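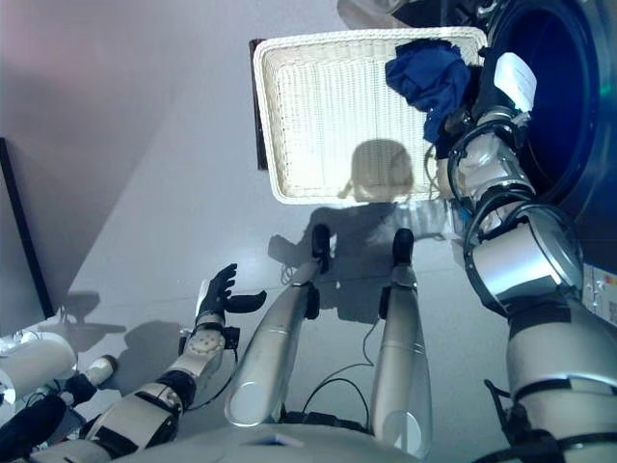 Session 4: Leashes, Collars and the Dog on the Other End

Handout for the evening course, Living With a Dog You Already Have
Instructor: Genalyn Marquez
10 February 2023

Bring this sheet back next time. Last session I printed 30 and found most of them under the chairs, one with tooth marks.

1. Where we left off

We ended Session 3 with the flat collar, and with the two-finger rule: you should be able to slide two fingers, flat, between collar and neck. Check it again on any dog under a year old. Puppies grow, collars don't, and owners look at the face and never at the buckle.

A few of you asked whether a harness "cures" pulling. It does not. A back-clip harness makes pulling comfortable, and sled people have been pleased with that for a long time. A front-clip harness turns the dog sideways when he leans into it, and some dogs find this discouraging. Others learn to walk sideways. Terriers, mostly.

2. Picking a leash

For this course, use a plain leash, six feet long, flat, with a clip you can work in gloves. Leather is nice in the hand and expensive when chewed. Nylon is cheap and will take the skin off your palm if a big dog leaves in a hurry. Biothane wipes clean and smells of nothing, which your dog will regard as a design flaw.

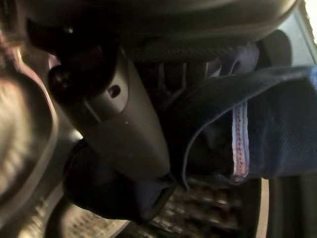 Please leave the retractable leash at home. I know it was a present. The trouble is that it teaches the dog one thing very well, namely that steady pressure on the collar produces more sidewalk. We are going to spend the next several weeks teaching the opposite, and it helps if the equipment is on our side.

Clip size matters more than people expect. A heavy bolt snap on a ten-pound dog is a doorknob swinging under his chin. Hold the clip in one hand and picture wearing it scaled up to your own size, on a necklace, all day.

3. Loose leash, first exercise

Do this indoors before you do it anywhere with squirrels.

Count out 10 treats, each the size of a pea. Put them in the pocket on the side where you want the dog to walk.

Stand still. Wait until there is slack in the leash. Say "yes" and feed at your pants seam, low down, so the dog isn't jumping for it.

Take one step. Slack? "Yes," treat. Tight? Stop and become a fence post. Don't yank, don't sigh, don't explain.

When the 10 treats are gone, you're done. Go do something else. Two short rounds a day beat a single long one that ends with both of you sulking.

The commonest mistake is talking. Hutley, the shepherd mix who came through here last October, had heard the word "heel" 200 times by his owner's own estimate and had concluded it was the sound people make when being towed. We dropped the word entirely for two weeks. He started walking nicely on the ninth day and got his word back later, once there was something to attach it to.
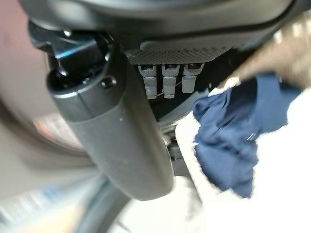
Expect the second week to be worse than the first. The dog has worked out that slack pays, and is now checking whether it pays every single time, including past the neighbor's cat. Keep paying. You can thin the treats out once you've had 60 feet of dull, uneventful walking, and dull is the goal. If passersby admire your technique, you are probably doing too much.

4. Settling on a mat
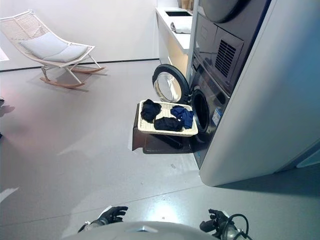 Settling is the other half of leash work, and the half people skip. A dog who can lie down and do nothing indoors has some chance of standing quietly at a curb. Lay the mat next to the seat you use in the evening, drop a treat on it whenever the dog steps on, and say nothing. One warning about furniture: if your favorite seat is a rocking chair like the white one with the gray cushion, keep the mat well clear of the runners, front and back. A tail gets pinched only once before the dog strikes that corner of the room off his list. Smooth floors are a nuisance as well, so put something grippy under the mat or it will travel.

Build up to 30 seconds of lying down, then a minute. Song, a beagle, got to ten minutes in this class and snored through the part about aggression.

5. For next time

Practice section 3 twice a day and section 4 once.

Write down where your dog pulls hardest. "Everywhere" is not an answer, though I will get it from at least two of you.

Read the Tallau chapter on greeting other dogs. Skip the diagrams; they were drawn by someone who has only met very flat dogs.

Bring your leash, your treats and a towel. Small-dog owners, come in by the side door.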